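Laundry Club FAQ: what we do, how to join, what to bring

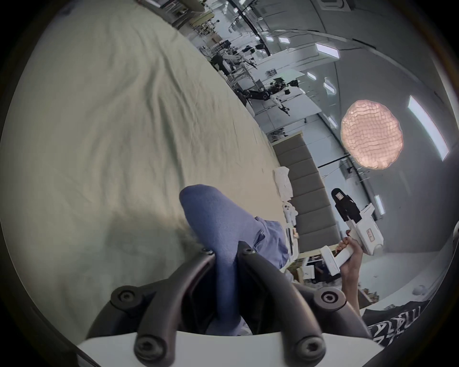 Maham Bhutto

I run the sign-ups for the student robotics club, and I get the same handful of messages every November, so I've put my answers in one place. If yours isn't covered, grab me or Telmo at the workbenches!

Why is there a bed in the lab?

For our project, Posis, which is all about tidying a bedroom. We wanted a proper big bed with an upholstered headboard and a sheet that wrinkles, so clothes and towels end up lying on it much as they do at home (well, at my home).

What would I be doing at my first session?

Picking up clothes with a hand-held gripper. You hold the handle, close two curved fingers on a bit of fabric, lift, put it down, and do it again. Start with something knitted, it bunches up nicely between the fingers. Towels come later, and they're harder than they look.

How many times is "again"?

Our target for Posis is 700 good grasps between all of us. You won't do them in one go, I promise.

Do I need to know how to code?

No. I couldn't when I joined. Inmaculada Quintana teaches a beginners' group at 5 o'clock, before the main session, and you can come to that or skip it.

Can I use the robot arms?

Yes, once you've done 2 sessions with the hand-held grippers and Eusebio has shown you the stop button. Please don't wander up to an arm while somebody's working at it, even if it's only to say hello.

Is there an age limit?

You need to be 17 or over. Sorry, I know some younger brothers and sisters are keen, but that one isn't up to me.

What should I wear?

Whatever you like, just push long sleeves up and tie your hair back. Club T-shirts are nice but you don't have to buy one.

Can I bring my own clothes to practise on?

Please do! Clean ones. No zips or sequins, and put your name on the label or Visitación will add them to the heap for good.

A screw has come loose on my gripper, what now?

Stop, pop it on the white table and tell one of us. Don't borrow a screw from the spare parts, we've had muddles with that.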